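Gradeo

Main page · Contents · Recent changes · Random article

Reading time: 3 min

Gradeo is a software package for planning and controlling robot arms in chemistry laboratories. It takes a written procedure, such as "place the flask in the bath, heat, then remove," and turns it into arm motions, gripper commands and waits. It was first written at Dutitz, a laboratory equipment workshop, and is now maintained by a small group of outside contributors led by Bautista Gallardo.

Background

The earliest code was a set of scripts for moving vials between racks. The scripts stored fixed joint positions, so a rack moved by the width of a finger meant teaching every position again. Gallardo replaced the stored positions with a layout file that lists each station and its pose relative to the arm base. The first version under the name Gradeo was released on 1/3/18. Support for round-bottom glassware came in a later release, along with the contact module described below.

Structure

The package is split into a planner, a controller and a station library. The planner reads the procedure and the layout file and produces a list of steps. Each step has a start condition and an end condition, and the controller will not begin a step until its start condition is met. Motion between stations is planned in joint space. The last part of each approach is a straight line in tool space, at reduced speed.

The station library holds one entry per type of fixture. An entry gives the approach direction, the depth of the seat, the allowed side force and the grip width. The library shipped with 17 entries, and users may add their own as text files. Entries for heated fixtures also carry a temperature limit above which the planner refuses to schedule a pick.

Seating glassware

Putting a round-bottom flask into a heating bath is treated as its own problem. A flask held by the neck can tilt in the grip, and a small angle at the neck becomes a sideways shift at the bulb. Clear glass is also hard for depth cameras, which tend to return the surface behind it. Gradeo therefore looks for the bath and works out where the flask should be from the grip.

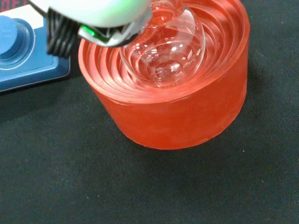

Garg objected on the project's mailing list that the method puts too much trust in the grip. If the neck has slipped, he wrote, the estimate is wrong before the arm moves, and no view of the bath will correct it. He wanted a check against a fixed post before every placement.

The check was added as an option and is off by default. With it turned off, the controller relies on the contact module. The arm lowers until the wrist force passes a threshold, then makes a small spiral search while keeping light downward pressure. When the side forces even out, the flask is taken as seated. If they do not even out within two turns of the spiral, the arm lifts and tries again. After three failed tries it stops, keeps its grip and asks for an operator.

Wrist camera

The perception code uses a wrist camera to find the rim of the bath. It fits an ellipse to the edge and takes the center from the fit. Baths with stepped inner rings gave trouble in early versions, as the fit would sometimes lock onto an inner ring and report the wrong height. The current code fits several ellipses at once and keeps the largest one that agrees with the layout file. Glare is masked before fitting.

Related software

Coller, a scheduling tool, can call Gradeo procedures as single jobs. The link works in one direction only: Coller can start or cancel a job but cannot change its steps once it is running. A canceled job ends at the next safe step, which for a held flask means after it has been set down.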